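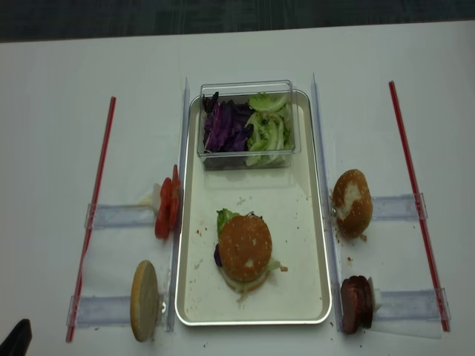

Figure 4.1. Burger assembly station with tray, side holders and filled vegetable container.

Unit 4: Working rules for food assembly cells

These notes cover the house rules we use in the Drarnville teaching lab. They are not a replacement for the food safety code or the machine safety standard on your reading list. Where the two disagree with these notes, follow the code or the standard and tell the instructor.

4.1 Layout

Each ingredient has a fixed place. In the Stomevis layout, buns, patties and tomato slices stand on edge in holders on both sides of the tray, and loose vegetables go in an open container at the far end. Slices that stand on edge can be gripped by their faces. Slices stacked flat usually have to be pushed or lifted from below, and this damages soft items.

Clear plastic is easy to clean but hard for a camera to see. If you use it, take holder positions from the drawing and check them by touch-off at the start of the shift. Do not rely on the depth image.

4.2 Gripping soft items

Set the force limit before the position limit. Start low and raise the limit in small steps until the item stops slipping. The Verbruggen log sheet has a column for this value and it must be filled in for every ingredient, including both bun halves. A bun top and a bun bottom rarely take the same setting.

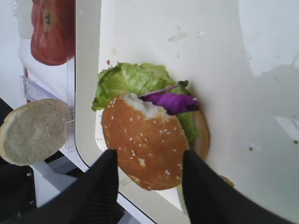

Approach a finished stack from the two sides, with the fingers low. Pressing on the crown of the bun pushes the filling outward. Torn crust counts as a defect whether it came from the gripper or from the supplier, and it is recorded the same way.

4.3 Crumbs and debris

Crumbs are expected. The limits are:

Tray: wipe after every 6 assemblies, or sooner if debris lies where the next bun will be placed.
Holders: brush out at each refill.
Fingertips: remove and wash after 300 grips. Inspect the pads for cuts before refitting.
Tabletop: clear at the end of the run.

Stop the arm and wait for the hold light before reaching in. This applies to a single crumb too.

4.4 Records

A run is accepted for grading when the log shows grip settings, cleaning times and all defects. The Cultier data set used in the homework has 1,008 assemblies and almost 4,000 grip records. Some rows have no cleaning time. Leave these blank in your table and report how many you found.

Reading for next time: Unit 5, sections 1 and 2. Bring your completed log sheet from the May lab session.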